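Plesine 球队管理系统 使用手册
第四章 伤情报告与出场名单

4.1 适用范围

本章供球队医务人员、助理教练和名单管理员使用。开始之前,请确认账号已开通“伤情填报”权限。没有权限的账号可以查看报告,不能修改。

4.2 新建伤情记录

1. 登录后,在左侧菜单选择“球员”,再点“伤情”。
2. 输入球员姓名或球衣号码,从结果中选中该球员。
3. 点“新建记录”,填写受伤部位、左侧或右侧、受伤场合(比赛或训练)。
4. 在“训练参与”一栏选择:完全参与、部分参与、未参与。
5. 在“出场状态”一栏选择:可出场、存疑、大概率缺席、缺席。
6. 点“保存”。记录先进入草稿,由队医签字后才会出现在报告中。

注意:备注栏最多 300 字,超出部分不会保存。涉及诊断细节的内容请写在“医疗附注”里,该栏只对队医开放。

4.3 提交每日报告

1. 打开“每日报告”,核对当天所有草稿。
2. 由队医逐条签字。未签字的记录显示为灰色。
3. 下午 4 点前点“提交”。提交后约 30 分钟,报告同步到联盟端。
4. 同步完成后,页面右上角出现回执编号,请抄入值班本。

如提示错误代码 409,说明同一名球员有 2 条记录互相冲突,多见于队医和助理教练同时编辑。请删去较早的一条,再次提交。

警告:报告提交后不能撤回,只能追加更正。更正内容会连同原记录一并显示给对手球队。

4.4 临场变更

比赛当天球员状态有变时,不要修改原报告,按下列步骤操作:

1. 进入“比赛日”,选择本场比赛。
2. 点“临场变更”,选中球员,改为“缺席”或“可出场”。
3. 填写原因。热身时受伤的,勾选“赛前热身”。
4. 由主教练或其授权人输入确认码。
5. 打印变更单,交裁判组一份,本队留存一份。

替补球员须已在大名单内。从训练阵容临时上调的球员,请先完成第三章的注册步骤,否则系统不会列出其姓名。

4.5 轮空周

轮空周不要求每日报告,但已有记录不会自动关闭。球员恢复训练后,请手动更新“训练参与”一栏。长期伤病名单上的球员,复出窗口照常计时。
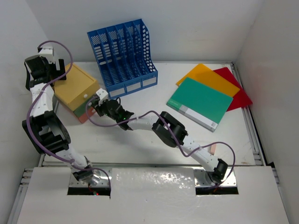
分类:使用手册 / 数据与接口

4.6 与其他系统连接

使用 Stutel 体测平台的球队,可以在“设置”中打开“自动导入”。导入的是训练负荷数据,不含伤情判断,出场状态仍须人工填写。

1. 在 Stutel 后台生成密钥。
2. 回到 Plesine,进入“设置”下的“外部数据”,粘贴密钥。
3. 点“测试连接”,显示绿色后保存。

Ventura 旧版用户请先升级到当前版本。旧版导出的表格缺少“左侧或右侧”一列,导入后需要逐条补填。

4.7 联系支持

账号权限问题请找本队管理员。同步故障请联系 Plalel 技术支持,比赛日值班至终场后一小时。本章内容由 Houda Lahlou 维护,八月修订。

下一章:第五章 球员合同与薪资上限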